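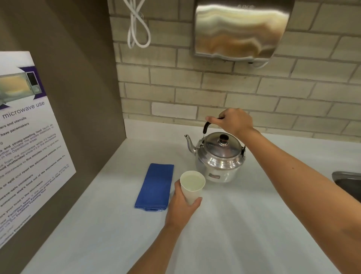
Etamholm adds aluminium kettle to stovetop range

Etamholm will release a stovetop kettle in March. The kettle has a slender curved spout, a domed lid with a small dark brown knob, and a black arched handle on metal hinges. The exterior finish is polished.

“The spout was drawn for cups – narrow ones included,” said product manager Dilani Bepari. The warranty period is 3 years.

Trade enquiries: Kulsoom Kazmi, Etamholm.

We use cookies to analyse site traffic. Accept all | Manage settings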